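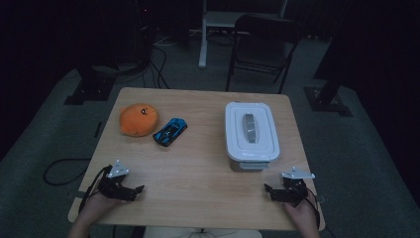

**Figure 4.** Two hand-held grippers, one in each hand, at the near edge of a light wooden table.

### 4.2 Do balance patches change who wins?

Players of the fighting game *Umer* often credit the March patch with opening up the ranked ladder. Whitcombe made the same claim for *Tipoki*, using win rates from 300 accounts. We are not convinced. His accounts were picked from a fan forum, and forum users play more in the weeks after a patch, when everyone is still learning the new moves.

We pulled 2207 ranked matches from the Brellent server and compared the two weeks on each side of the patch. Of the 17 characters, only Morkwood shows a clear rise in win rate, and most of that rise comes from players who had already used him for a full season. Drop those players and the gain is too small to tell from noise.

Dantas argues that a new season pass hides such effects – fresh characters pull strong players away from their usual picks. That may be so, but his model needs nearly 2000 matches per character to test the idea, and no public data set comes close. Until one does, we treat claims about a "fairer" ladder as player opinion. Our own sample leaves out unranked play and covers a single region, so it cannot settle the matter either.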